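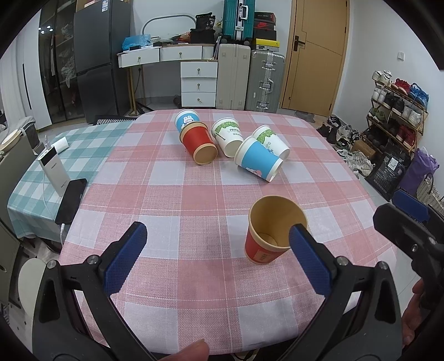 Maritza Ayala wrote to me that she will believe in home robots on the day one of them clears up after her kids' birthday party without being asked, and until then she would like people to stop sending her articles. I have sent her at least 4 of those articles, so I took the point.

My own answer is that chores are still mostly out of reach, and the small ones show it best. Take paper cups. An empty one weighs almost nothing. It rolls when you nudge it and folds when you squeeze it. A person picks it up by the rim or the side without deciding which. A machine has to decide every time, and a cup lying on its side is a different problem from one standing up. 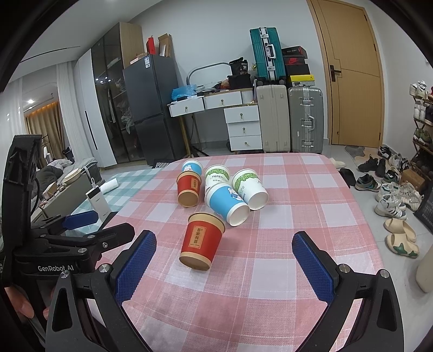
Paper cups on a checkered tablecloth, some tipped over, with the gripper open.

Factories got around this long ago by making sure the part always arrives the same way up. At Pernach, where I worked for 13 years, the packing arm moved 400 cartons an hour and stopped dead if one came in crooked. Somebody walked over and straightened it. I did it myself plenty of times.

A kitchen has no such line. Drotell quotes $2000 for a tabletop arm, and I would not buy it to tidy up with. I'd wait until it could handle a party table in a house it had never been in, and put the cups where that family keeps them.

I think that will come. Maritza's youngest may be out of school by then.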